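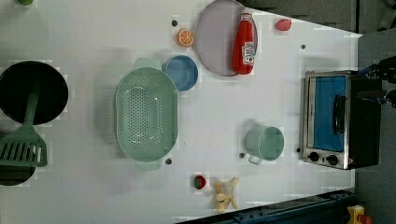 Flakthorpe to take hard plastic toys and kitchenware in separate stream

Print | E-mail

Hard plastic household goods, including toys, will be collected separately at the Flakthorpe transfer station from May under a trial approved by the shire. The material has until now gone to landfill with general waste. The trial runs for seven months and is capped at 240 tonnes.

The new stream covers rigid items that are not packaging. Examples in the council's schedule are toy kitchen sets, storage tubs, buckets, plant pots, outdoor chairs and coat hangers. Packaging such as milk and detergent bottles stays in the kerbside yellow-lid bin, and soft plastics are excluded from both.

Residents will leave items in a covered bay next to the scrap metal cage. There is no gate fee for loads that contain only rigid plastics. Mixed loads will be charged at the general waste rate, and staff may turn back a load if metal, fabric or electronic parts have not been removed. Business loads are not part of the trial.

Baled material will be trucked to the Nekitz plant, where it is sorted by polymer, shredded, washed and made into pellets. The plant accepts polypropylene, high-density polyethylene and ABS. It does not accept PVC, polycarbonate or foamed plastics, and these are removed at the first sorting station and sent back as residue at the shire's cost.

Toys are treated as a difficult category in the trial plan. Packaging nearly always carries a resin code, but many toys carry none, and one set can contain several polymers that look alike. Nekitz uses near-infrared sorting, in which each piece is identified by the light it reflects. The method works well on white and brightly coloured plastics. It is unreliable on black plastics, because the carbon pigment absorbs the infrared signal, so dark pieces of any kind are pulled out and tested by density in a water tank.

Density separation has limits of its own. Polypropylene and polyethylene both float, and ABS sinks along with PVC and some filled grades of polypropylene. Pieces that cannot be placed in a single polymer group after both steps are counted as residue.

In a test batch collected by the shire last spring, 72 per cent of the material by weight was recovered as a saleable polymer. The rest was made up of PVC, mixed assemblies, dark pieces that could not be identified and rubbish. The contract sets a minimum recovery rate of 47 per cent, measured monthly. If a month falls below that figure the parties must review the sorting instructions given to residents, and a second low month allows either side to end the trial. 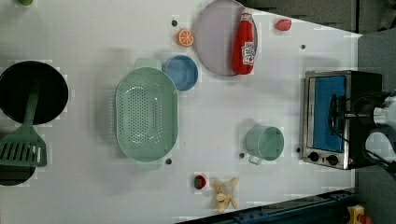
Salvador Nogueira asked at the council meeting why the minimum had been set so far under the test result, and said a rate that low could see more than half of each load come back for burial while the shire was still paying freight both ways. He asked for the residue tonnage to be published along with the recovery rate.

The council officers' report says the lower figure allows for the mix of material changing once the bay is open to everyone. The test batch was sorted by hand before it left Flakthorpe, and that step will not be repeated in full during the trial. Councillors accepted the contract figure and added a requirement for residue to be reported by weight.

Freight is the largest single cost in the budget. Rigid plastics have a low bulk density and a truck fills up well before it reaches its weight limit. The shire will lease a vertical baler from Dinden to deal with this. Bales are to be tied with polyester strap, as steel wire damages the shredder at Nekitz if any is left behind. The lease includes servicing and can be ended with the trial.

Elisa Bassi, in a written submission, supported the trial but asked that usable toys be set aside before baling. The adopted plan includes a reuse shelf at the entrance to the bay. Items on the shelf can be taken free of charge during opening hours and anything left at the end of the week goes to the baler. The shelf will not take toys with missing battery covers, loose magnets or cracked parts. Car seats, cots and helmets are also excluded.

The schedule asks residents to do the following before dropping off:

Remove batteries and take them to the battery drum at the weighbridge.
Unscrew metal axles, springs and handles where a household screwdriver will do it.
Rinse off food and soil. Labels and stickers can stay on.
Leave items loose. Bagged material will not be accepted. 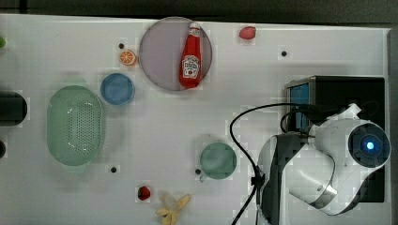 Toy colander, plate, bowl and red plastic ketchup bottle.

Stickers and paper labels come away in the hot wash at the plant and are screened out with the waste water solids. Printed and moulded colour is not removed. Pellets from mixed-colour loads are therefore grey to dark brown and are sold for uses where colour does not matter, such as garden edging, cable covers and drainage parts. None of the output is suitable for food contact or for new toys, and the contract bars its sale for either purpose.

Older toys raise a further question. Some plastics made before current limits contain cadmium or lead pigments, mostly in strong reds, oranges and yellows, and others contain brominated flame retardants carried over from electronics scrap. Nekitz will screen each bale by X-ray fluorescence at several points. A bale over the limit for any listed element will be rejected whole. The shire has budgeted for rejected bales in the contingency line but has not published the amount.

Sampaio, the neighbouring shire, has asked to send material through the same bay if space allows. Officers advised that over half of the bay's floor area would be needed for Flakthorpe loads in the busy period after Christmas, and no decision was made. The request will come back to council when the first recovery figures are available.

The bay will open during normal transfer station hours, with the last load taken at 4.30 pm. Monthly results will be posted on the noticeboard at the weighbridge and on the shire website.

Print | E-mail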